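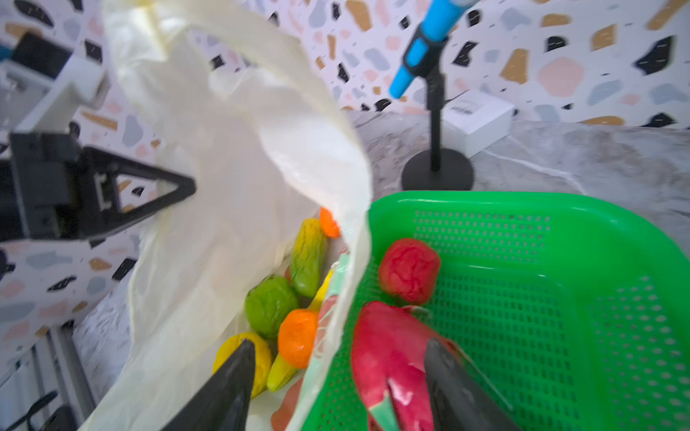 Workshop tips from the Hadton robot class

I help out with the Tuesday class in Hadton, where students try to get two small robot arms to handle groceries. The club flyer promises "a robot that puts your shopping away." I have put away a lot of shopping in my life and I'm not impressed yet. Still, the setup habits are worth passing on if you have a bench and a class of your own.

Pick the bag before you pick the code

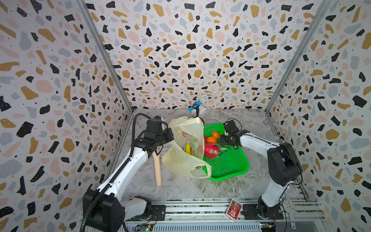 Thin plastic bags are the worst thing you can hand a beginner team. They slump, they fold over on themselves, and software that knew where the opening was a second ago has to find it all over again. Our team insisted on one anyway, with the handle draped toward the front and a banana standing up in the opening, and a green basket beside it for the fruit. If you must use a bag, fold the rim down once. A paper sack is easier, and I'd start there.

Cheap tips that did help

Use fake fruit. Real bananas go soft by the second session and the gripper pads get sticky.

Tape small corners on the work surface where the basket goes. If it creeps an inch between runs, your results mean very little.

Write down every failed run. The Morkix contest asks for 20 runs in a row, and teams have a way of remembering only the good ones.

Tie cables along the arm with enough slack for the full reach. Move the arm through its whole range by hand, power off, before you trim the ties. 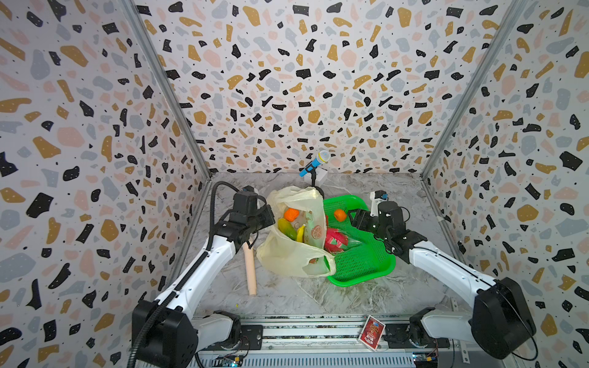

As for practice data, the Marinho guide we were given says to record 1,000 demonstrations. We had 30 after the first evening, and half of those were a student learning the controls. I would throw those out. The guide doesn't say to, and I think it should.

Keep sessions to 12 runs, then stop and look at the screws. The Warer kit manual calls its joints "maintenance free." Check them anyway.
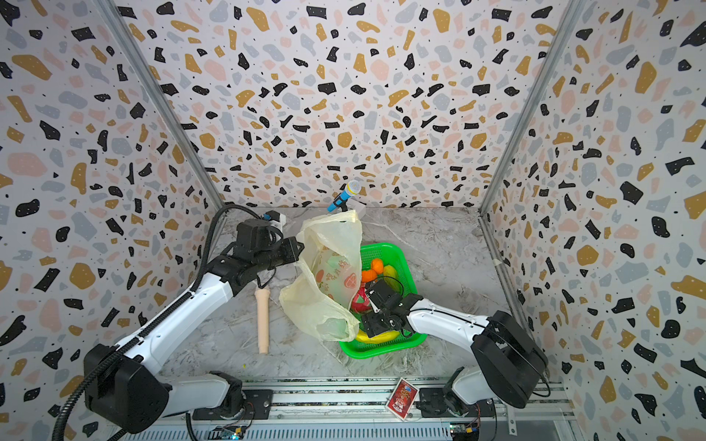

How long before a class can run this without someone at the stop button?

Plan on having a person there for the whole term. One arm tugging while the other reaches is an easy way to bend a bracket, and replacements take weeks to come.

Wipe the bench with a barely damp cloth when you finish, and keep the spray bottle well away from the circuit boards.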